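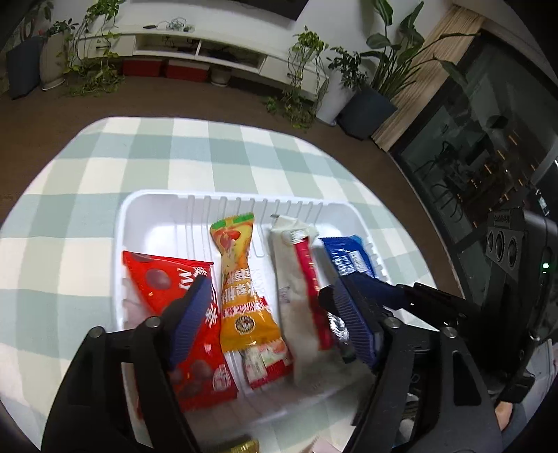 Wrapped snacks in a white tray on a checkered tablecloth.

Tramley Season Two Gets a Streaming Date

Good news for anyone who tore through the first season of Tramley in a weekend: the small-town mystery series is coming back! Season two lands on Droketti on 10 Aug 2020, and all eight episodes go up at once.

The new season picks up the morning after the flood, with the McGrath ferry still missing and the harbor office locked from the inside. Episodes run a little longer this time — the finale clocks in at 67 minutes, and the opener isn't far behind.

Starketti, the studio behind the show, has also confirmed that the lighthouse storyline is back after being dropped halfway through season one. Fans wanted it badly. An online petition asking for those scenes picked up over 4,000 signatures last winter, and I'll admit one of them was mine.

The series is rated for ages 16 and up, mostly for language and a few tense scenes on the water. Season one is still on Droketti if you need a refresher, and the first episode is free to watch without a subscription through the end of August.

No word yet on a third season, but the writers have already started on an outline. Fingers crossed!

Contact Us | Copyright 2020 | Back to top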